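Norkov Cube Stack

Teleoperated demonstrations of one tabletop task: stacking three cubes (red, yellow, green) inside a square taped on the table. Recorded in August by Eduard Holub and Nektarios Papadakis for the Jovness imitation learning code.
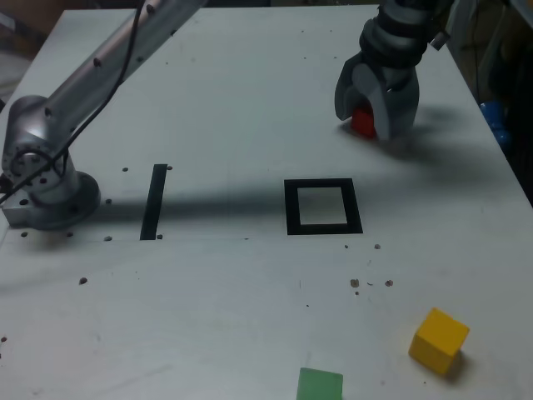
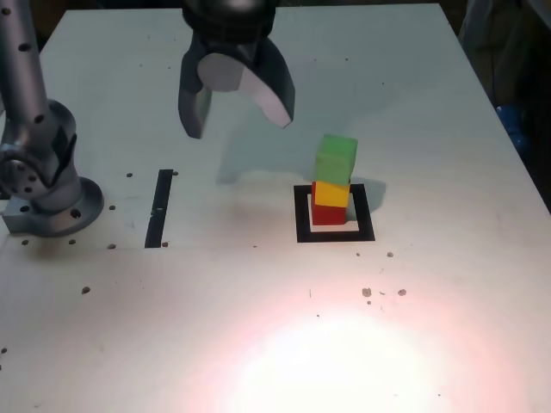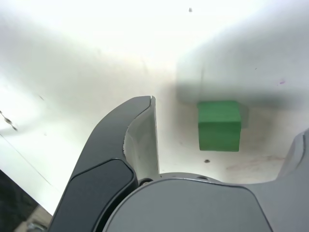 Table views with the red cube in the gripper (first) and the three cubes stacked in the square (second); close view of the green cube from the gripper (third).

Contents

The set has 672 episodes, split by operator into 2 folders, holub and papadakis. Each episode folder holds the table video, the gripper video, joint positions, gripper opening and a short meta file. Joint data is stored as float32, one row per video frame. Episodes are cut to a maximum of 4000 rows; most are much shorter.

How the episodes were recorded

The operator drives the arm from a hand controller and watches the table directly. Before each episode the cubes are put down by hand outside the square. Stack order is always red, then yellow, then green. The stack does not have to be straight. An episode counts as a success if all three cubes are still standing when the operator lets go of the controller and the red one is inside the tape.

Failed episodes are kept. Look for success: false in the meta file and filter them out if you only want clean demonstrations. Drops followed by a second try are marked retry: true and may still be successes.

Known problems

Lighting was not fixed. Shadows move between sessions, and some table views have a bright spot on the white surface.
Papadakis grips lower on the cube than Holub. Policies trained on one folder do worse on the other.
In 16 episodes the gripper video starts late. They are listed in late_start.txt.
The cubes were not measured, so there is no ground truth pose.

Loading

Use the Min loader, version 2 or later. Older versions read the gripper opening with the wrong sign.

Related

The Ilillow set uses the same file layout but a different arm. Do not mix the joint columns.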